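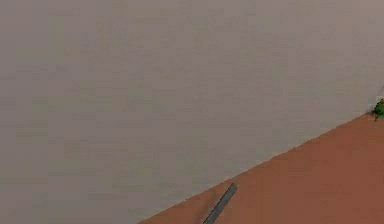

Simulator view from the open day: the brown work surface, with the gray rod and the green object at the right.

Progress report to the Quintana fund, June
Prepared by Nuwan Samarakoon, Plareck robotics workshop

Hi all,

The open day is done and I'm still finding name badges in my coat! You asked for a short note on how the demonstration went and what your money is doing, so I'll start with the demo and get to the dull bits after.

We ran everything in the simulator this time, up on the big screen in the front room at Wondosance. Kazimiera Szczepańska drove and I talked (too much, she says). We opened with the plain scene, a rod on a brown surface against a gray background, and let people get used to looking at it before we moved on to the pick-up task. I liked starting that quietly. One lady asked why the view was tilted, and that got us into a long and very good chat about how hard it is for software to tell where a table ends. I'd planned a slide on that and never needed it.

The pick-up task itself was mixed. The 2 morning sessions went well and the arm got the rod where we wanted it nearly every time. After lunch Kazimiera loaded the newer Dikivus build, which we'd only tested at our desks, and it kept stopping short of the rod and sitting there. We went back to the old build and carried on. My fault, I was the one who wanted to show off the new one.

Visitors did ask for sharper pictures. They're right, the view is soft and small things near the border are tough to make out from the back row. We keep the resolution low so the runs go faster, but for a public showing we could easily turn it up, and we will.

On the work itself: we've finished 1000 practice runs on the rod task, which was the target in our plan. Sorting through the failed ones is slower than I told you it would be. Kazimiera has a decent labeling sheet going now, and I'm working through it in the evenings (with snacks).

Money is fine. The screen rental came in under what we'd set aside, and I'd like to move what's left over to computer time if you're okay with that. A quick yes by email is plenty.

Next up is getting the Dikivus build to behave, then a smaller visit from a school group of 9. I'll send their feedback along with the next report.

Thanks again,
Nuwan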